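Ticket: Wi-Fi drops every afternoon, Hartley building, ground floor
Opened: 22/11/2021
Priority: 2
Status: Resolved, monitoring
Site: Hartley
Category: Network / wireless

Reported problem

Laptops on the ground floor lose Wi-Fi after lunch. Not all at once. Icon stays on full bars, pages stop loading, then either it comes back by itself or you have to forget the network and rejoin. Upstairs fine. Wired desktops fine. Mornings fine. Started after the office move, according to the person who logged it. Second user says it was happening before that too, just less.

Already tried by users: restarting laptops, airplane mode on and off, moving closer to the access point. Moving closer made no difference.

First look

Access point is the Putari ceiling unit, one of 4 on site. Pulled its log. No reboots, uptime fine, no power problems. Firmware one version behind the others, not sure why, must have been skipped in April.

Updated firmware. Asked users to watch it.

Came back next afternoon. Same thing. So no.

Step 1 – interference

Ran a channel scan from the kitchen end and again by the copier. Our ground floor unit was set to automatic and had landed on the same 2.4 channel as the upstairs one. Not great but not enough to kill it. Fixed it to a different channel by hand. Microwave suspected (always is). Ran it for a full cup of water next to my laptop, ping went up a bit and came back down. Not the microwave.

Step 2 – walk the ground floor

Carried a laptop round with a continuous ping going to the router. Large room at the back, meeting room, hallway, kitchen. Signal good everywhere, never below three bars.

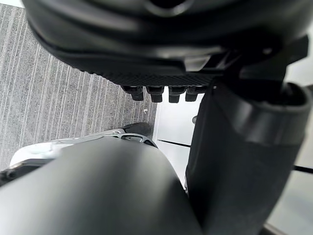
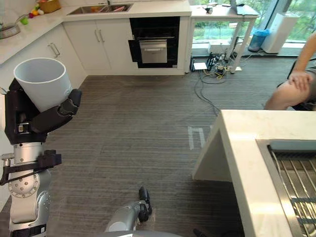 Ground floor, Hartley.

Step 3 – catch a laptop in the act

Finally got one while it was down. Connected to the access point, strong signal, but the address was 169.254 something. So it's not the radio at all, the laptop is asking for an address and not getting one. Should have checked that first, would have saved the whole channel business.

Checked the address pool on the Ballel router. Guest and staff Wi-Fi on the ground floor share one small pool. Lease time set to 600 minutes. Every phone that walks in the door in the morning takes an address and keeps it for ten hours wether it's still in the building or not. By lunch the pool is full. Anyone whose laptop sleeps and then rejoins as a new device gets nothing.

Upstairs is on its own pool, hence no trouble there. Desktops are on fixed addresses.

Also explains the "forget the network" trick working sometimes – newer phones and laptops use a random hardware address, so people rejoining over and over were eating even more of the pool.

Step 4 – fix

Lease time on guest down from 600 to 60 minutes.
Staff Wi-Fi moved to its own pool, much bigger range.
Cleared the old leases. Two printers dropped off when I did that, see below.
Saved router config, copy in the Sistness folder with the older ones.

Side effect: printers

Both ground floor printers had been getting their address from the same pool, no reservation. After clearing they came back on different addresses and the print queues pointed at nothing. Reserved an address for each one, repointed the queues, test page out of both. The color one still complains about the waste toner box, separate issue, seperate ticket please.

Anyone still seeing "printer offline": remove it, add it again from the list, pick the one with HARTLEY in the name. Don't pick the old entry, it will look like it works and then sit there.

Checks after the change

Day one afternoon: pool less than half used at the time it normally falls over. No calls.
Day two: one call, laptop down. Was a user with Wi-Fi switched off. Switched on.
Day three: nothing.

Left to do

– Same lease setting is on the upstairs pool. Not causing trouble yet, will change it out of hours.
– Alert on the router for when a pool gets near full. Ballel menu has the option, mail settings are blank so it can't send anything. Need the mailbox password.
– Put the channel on the ground floor unit back to automatic? Leaving it fixed for now.
– Update the network sheet with the printer addresses.

Ticket stays open in monitoring until the end of the week, then closing. If it comes back, reply on this one with the time it happened and the address the laptop is showing. Don't open a new ticket.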